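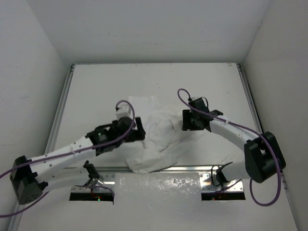 Two arms and a white cloth at the Sorkby workshop.

How a robot arm bends

A robot arm is a chain of stiff parts called links. The places where links meet are called joints. Your own arm works in a similar way: the forearm is a link and the elbow is a joint.

Each arm on this bench ends in a gripper, a tool for holding things. The purple cables hang in loops – a cable pulled tight could stop a joint from turning.

Cloth is a hard material for a machine. A block keeps its shape when it is moved, but cloth folds in a new way each time. Stamatia Kokkinos, who builds at Sorkby, starts with one small towel and 45 practice moves.

Try it: pick up a sock with 2 fingers of each hand. Keep your wrists still. Now fold it in half.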